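Grants > Small Awards > Clirier Community Fund > Grantee reports

Second progress report: Gavora Street Mending Room, tables and work surfaces

By Hywel Skyrme
April 22, 2025

3 comments | 11 shares

To the Clirier fund office,

You asked for a report that covers money, progress and "any learning," in that order. I have kept to the order, although the learning has been much more plentiful than the money and you may want to skip ahead to it.

The grant was for 1,000 dollars, paid in December, to replace the work surfaces in the mending room. When we applied, people were repairing clothes, bags and the odd tent on two folding tables with a metal strip down the middle. The strip caught on everything. A good share of what we mended in the fall was damage from the strip, so in a sense we had a steady supply of work.

Money

The larger part has gone on the two new tabletops, which came from the Kollen workshop across the river. They gave us the price they quoted, which I mention because I had set aside a little for the price they hadn't. The rest went on trestle legs, finish, sandpaper, a decent clamp to replace the indecent one, and delivery. Delivery was a surprise. I had pictured myself and a borrowed van. Kollen had pictured their own driver, on the grounds that they had met me.

What remains is set aside for one more coat of finish in the summer and for a pair of cutting mats. Receipts are in the envelope with the signed copy. One of them has been through a washing machine, and the figure is readable if you hold it up to a window. I have written the amount on the back as well.

There has been no spending on staff, travel or refreshments. Your form has a line for refreshments and I left it blank with some regret.

Progress since the first report

At the time of the first report we had no tables, only a very good drawing of a table. We now have the tables. Both are in use on every open evening, and one of them is in use on Saturday mornings too, when the room is open to people who just want space to lay out a pattern and be left alone.

The wood is pale and has a lot of movement in it. I had asked for something plain. My thinking was that pins and needles show up best on a plain surface, and I put that in the application, where it sounded very well considered. Kollen sent boards with long curving grain and a ripple running through them, and I spent most of the first week composing a stern email about it. Then I watched people use the table for an evening and deleted the email. The color is light enough that a dark thread or a dropped snap is easy to find, and the grain bothers no one except me.

The finish is matte, at our request. The old tables had a shine like a diner counter, and under the ceiling lights you spent half the evening moving your head to see past the glare. Anyone over fifty will know how much time that uses up when you are threading a needle. We tried two finishes on offcuts before choosing and left both offcuts by the kettle for a couple of weeks, which gave a fair idea of what tea does to each. The winner marked a little less. The loser is now a very nice trivet.

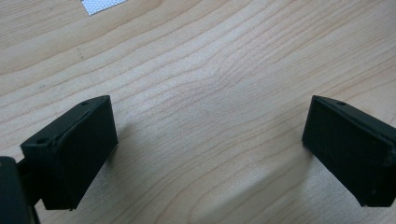 The pale top, showing the curve of the grain and the matte finish.

Sanding took longer than planned. The tops arrived smooth to the hand, and I signed for them on that basis. Smooth to the hand and smooth to a silk lining are two separate things. Oyelaran, the tailoring supplier who lets us have remnants at cost, told me to drag an old pair of tights over the whole surface and sand wherever they caught. I did this on a weekday afternoon with the door open, and have since been asked about it by several neighbors. It works extremely well. We went over the rough spots with fine paper, wiped down, finished, and did the tights again. The second pass caught at one corner, which is now the best-sanded corner in the county.

The edges have been eased a little so that heavy denim slides over without hanging up. I would have liked a rounder edge. Kollen said a rounder edge would mean taking off more than I would be happy with once I saw it, and I have decided to believe them.

How the tables are used

Your guidance asks for outcomes, and then asks for them again under "impact." I have tried to say different things in each box.

The mending evenings now run with both tables side by side, long edges together, which makes one big surface. This was an accident. One trestle was late, we pushed the tops together so they could share, and people liked it so much that it stayed that way after the missing trestle turned up. On the folding tables everyone worked in a line facing the wall, like a row of people at a bus station. Now they sit across from one another. They hand things over. Somebody who has never turned a collar can watch it being done from two feet away, and quite a few collars have been turned as a result.

Big items are possible for the first time. We have had a set of curtains, a sleeping bag with a failed zipper, and a tent whose owner was certain it would fit on the table. Most of it did. The rest was held up by people who had come in for other reasons.

We had 24 names on the sign-in sheet for our busiest evening, against 11 for the busiest one on the old tables. I would be careful with this. The busy evening was also the one when it rained hard, and several of the names are in pencil and may be the same person practicing a signature.

Problems

The join between the two tops is not perfect. Wood moves, the heating goes off at night, and there are mornings when one side stands a hair higher than the other. Buttons find the gap. We have put felt between the edges for now. It looks like what it is, and I would call the result adequate.

We also lost one open evening to the finish, which needed longer to cure than the can claimed. I had put up a sign saying the tables were resting. This led to some discussion on the community board, where it was suggested that the tables had it easier than the rest of us.

The chairs are now wrong. They suited the folding tables, which were low, and they are too short for these. People have been sitting on cushions, on folded blankets and in one case on the collected back issues of a quilting magazine. I'm aware that chairs were not in the application. I raise it only because your form says to describe any unforeseen needs, and I did not foresee the chairs.

Care and upkeep

There is now a one-page care sheet on the wall. It began as four pages and was reduced by popular demand. The current version reads:

1. No irons directly on the wood. The ironing board is behind the door and is not decorative.

2. Rotary cutters on a mat only. If all the mats are taken, use scissors or wait.

3. Chalk comes off with a dry cloth. Use the dry cloth first, before anything in a spray bottle.

4. Leave the surface clear at closing so the grain can be checked for scratches and the wood given a quick wipe.
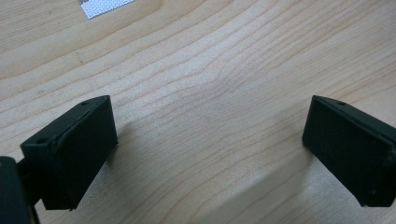

5. Report marks in the notebook, with the date and what made them. You will not be in trouble. You may be teased.

The notebook has been more useful than I expected. Most entries are about tea. One simply says "sorry," with no date and no mark that I can find, and I have gone over both tops twice looking for it.

Learning

First, ask for the finish in writing. "Not shiny" turned out to mean three things to three people, and the offcuts settled in a fortnight what we had been talking about since the application.

Second, measure the chairs.

Third, a surface that looks nice gets looked after. I had expected the opposite, that people would be nervous of it for a week and then treat it like the old ones. People who used to drop a toolbox on the folding table now set it on the floor, and I have seen a grown man lift a pair of shears with both hands so as not to drag them. I make no claims for how long this will last. We will have a better idea after the summer, when the windows are open and everyone is in a worse mood.

Plan for the next period

The extra coat of finish goes on when the room closes for its usual summer break, so no evenings should be lost this time. The cutting mats will be ordered before then. Kollen has offered to come and look at the join and says it may only need a pair of connecting bolts underneath, which they would supply if we make the holes. I have asked whether they would make the holes. We are waiting to hear.

If the fund is able to consider a small request for chairs, or for something to raise the chairs we have, I would be glad to send a page on it. I have measured everything in the room this time, including the door.

The tables can be seen on any open evening, and someone from your office would be very welcome. Bring something with a button missing.

Hywel Skyrme
Gavora Street Mending Room

3 comments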